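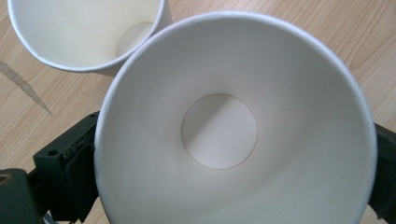

Wenceslao Trujillo me dejó escrito en la entrada anterior que con vasos de papel me iba a desesperar, que son más blandos de lo que parecen y que empezara con algo rígido, un bote de especias o lo que fuera. Gracias, Wenceslao, tenías bastante razón, pero soy muy cabezota y seguí con los vasos.

Os pongo al día, que desde octubre no escribía nada de la pinza. Sigue siendo la misma, la de mano, con los dos dedos impresos en verde oscuro y la cámara mirando hacia abajo. Lo que ha cambiado son las almohadillas. Las primeras eran de una espuma que tenía por casa y resbalaban muchísimo, así que pasé a una goma negra que corté con cúter en la mesa de la cocina (mal cortada, lo reconozco, los bordes me quedaron hechos un cromo). ¡Y menuda diferencia! Ahora cierro hasta la mitad del vaso, más o menos, y puedo apretar bastante menos que antes.

El problema sigue siendo el papel. Si agarras muy cerca del fondo, el cono empuja los dedos y el vaso se te escapa hacia arriba; si agarras muy cerca del borde, se ovala. Una tarde hice 33 intentos seguidos apuntándolo todo en una libreta y acabé con una pila de vasos aplastados y el hombro cargadísimo — la pinza no pesa tanto, pero al cabo de un rato vaya si pesa. 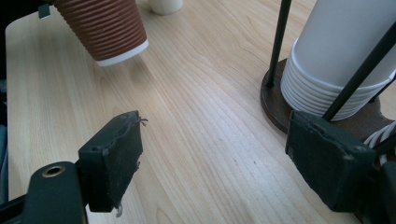 Luego está el tema del soporte, que me tiene entretenida. Los vasos apilados boca abajo se pegan unos a otros y al tirar del primero se vienen dos, a veces tres. He probado a girar un poquito la muñeca antes de levantar y mejora, aunque todavía no sabría deciros cuánto. También quiero probar con los marrones de pared acanalada, que al tacto son más firmes y tienen relieve donde morder.

De la parte electrónica hay poco que contar. En el taller de Saltden me ayudaron a poner los insertos roscados de latón (¡qué gusto da meterlos con el soldador!) y desde entonces no se me ha aflojado ni un tornillo. Me falta rehacer el brazo del dedo izquierdo, unas 2 horas de impresión, y ordenar los cables.

Si alguien tiene goma de otra dureza y le sobra un trozo, que me escriba — le pago el envío y le mando los archivos de los dedos.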